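**Demonstration collection** is the gathering of recorded examples from which a robot learning system is trained. Each example, usually called a demonstration or an episode, pairs what the robot's cameras and joint sensors report with the movements made at the same time. A program trained on enough of these records can produce movements of its own when it meets a similar situation. The practice is common in research on household handling, where writing a separate rule for every object would take too long.

## Background

Early industrial robots were taught by moving the arm to a series of points and storing them for playback. The method suits work in which parts always arrive in the same place. It is less useful on a kitchen table, where a cup may stand upright one day and lie on its side the next. Demonstration collection keeps the idea of teaching by showing but replaces the single stored path with many varied ones.

## Methods

In *teleoperation*, a person guides the robot from a short distance with a hand controller, a headset or a smaller copy of the arm. In *kinesthetic teaching*, the person holds the arm itself and moves it through the task. Teleoperation is generally preferred where camera images are recorded, as the operator's hands stay out of view. A third approach uses a hand-held gripper with a camera attached and requires no robot until the training stage.

## The Jorkach kitchen set

The Jorkach kitchen set is a collection of tabletop demonstrations begun in May at the Pendard laboratory. It uses a robotic arm with a two-fingered gripper and a white table furnished with play food, toy kitchen items and a toaster oven. Typical tasks include moving a piece of fruit to a plate, placing a bottle in a clear area and standing a fallen cup upright.

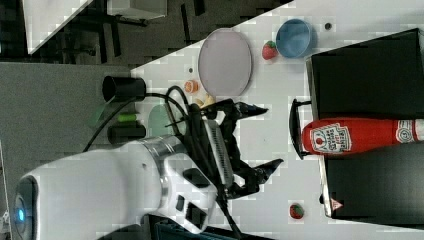

Episodes are short. An operator receives a written instruction, carries it out once and marks the record as complete, failed or unusable. Failed attempts are kept in a separate part of the set, and some training methods make use of them. Unusable records, such as those with a lost camera signal, are deleted at the end of each session.

As of August 28, 2021, the set held 2,124 completed episodes covering 44 written instructions. The work was shared among six operators, each of whom practiced for almost 9 hours before any of their records were accepted.

### Arrangement of objects

The position of objects is changed between episodes according to a printed plan. The plan gives only a general region for each item - near the oven, for instance, or toward the far side - and leaves the exact placement and angle to the operator. Items that a given instruction does not mention remain on the table as distractors, so that the trained system must attend to the wording of the request.

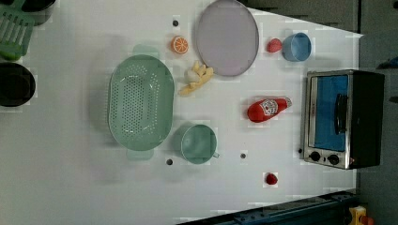

Repeated items receive special treatment in the plan. When two objects of the same kind are present, the instruction must either identify one by its location or state that any of them will do. Instructions that fail this test are rewritten before recording begins.

### Labeling and storage

Records are stored in the Dankwa format, which keeps images, arm positions and gripper commands on a shared clock. The written instruction is attached to each episode, along with the operator's number and the outcome. A reviewer later watches the recording and may correct the outcome but not the instruction. Each instruction also has a short code name used in the laboratory's files; the longest task, in which several items are cleared in turn, is filed as Furby.

## Quality and limitations

The value of a collection depends on variety as well as size. Operators tend to develop habits, such as always approaching from the same side, and a system trained on their records will often copy them. Pauses are a related problem. If an operator hesitates before closing the gripper, the trained system may learn to wait at the same point, and long pauses are therefore trimmed in many collections.

Results from one table do not always carry over to another. Changes in lighting, camera position or table color can reduce performance even when the objects are the same. Toy food is also lighter and more uniform than real food, and skills learned with it usually need further examples before use in a working kitchen.

## See also

- Imitation learning
- Robot end effector
- Teleoperation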